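Home | Staff Education | Course Portal | Guides | Contact

Prindosier Learning Portal: Guide for Unit Educators
Section 4. Setting Up an Orientation Course

Reading time: 4 minutes

This section applies to nurse educators and unit managers who have been given the Course Owner role. Staff who only need to complete assigned modules should refer to Section 2. 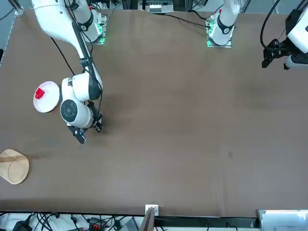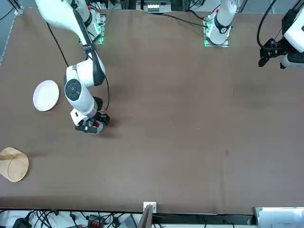 Both views: white arm with black gripper over a brown work surface.

4.1 Before You Begin

Confirm that the following are in place:

- A Course Owner account on the Prindosier portal. Accounts are issued by the Education Office at Tramberg.
- The approved course outline, signed by the unit manager.
- The current staff list for the unit, exported from Bamach as a spreadsheet.

Note: The staff list must be exported on the day it is used. Lists saved from an earlier orientation cycle will leave out transfers and new hires.

4.2 Creating the Course Shell

1. Sign in to the portal and select Courses, then New Course.
2. Enter the course title in this order: unit name, course type, month. For example: Surgical Day Care, Orientation, March.
3. Under Template, select General Orientation. Do not select Blank Course unless the Education Office has approved it in writing.
4. Enter a course summary of no more than 200 words. The summary is shown to staff when they receive their enrollment notice.
5. Select Save as Draft. A course number is assigned at this point and cannot be changed later.

Caution: Selecting Publish at this stage opens the course to all sites. A published course can be closed only by the Education Office.

4.3 Adding Modules

1. Open the draft course and select Modules.
2. Add the required modules first. They are marked with a gray padlock and include medication safety, hand hygiene, patient privacy, and charting basics.
3. Add unit modules in the order in which staff are expected to complete them.
4. For each module, enter the expected completion time in minutes. The total for all modules in a single orientation course may not exceed 477 minutes.
5. Set the passing score. Required modules are fixed at the portal value. For unit modules, the Course Owner sets the score in agreement with the unit manager.

Note: Module files larger than 68 MB will be rejected. Divide longer recordings into parts before uploading.

4.4 Enrolling Staff

1. Select Enrollment, then Import List.
2. Choose the Bamach spreadsheet and select Check File. The portal compares each employee number with its own records.
3. Review any rows shown in red. The most common errors are a missing employee number and a unit code typed with a space.
4. Correct the spreadsheet, save it, and run Check File again. Rows should not be corrected on screen, as these changes are lost at the next import.
5. Select Enroll. Notices are sent overnight.

A single import may contain up to 232 rows. Larger groups, such as combined spring intakes, must be imported in two or more files.

Casual and relief staff are enrolled by their home unit. If a casual employee has no home unit, send the name to the Education Office and do not add the employee by hand.

4.5 Assigning a Preceptor

1. Open the learner's record and select Preceptor.
2. Search by last name or employee number.
3. Enter the start and end dates of the preceptorship.
4. Select Confirm. The preceptor receives access to the skills checklist only, and cannot view test scores.

If the preceptor changes during orientation, end the first assignment before starting the second. Checklist items already signed remain under the name of the first preceptor.

4.6 Publishing

Review the course in Preview before publishing. The unit manager and one other Course Owner must each open the preview and select Reviewed. The Publish button stays inactive until both reviews are recorded.

Questions about this section may be directed to Ruoxi Hou, Education Office, Peixoto Building.

Section last revised 15/03/2019. Continue to Section 5, Completion Reports.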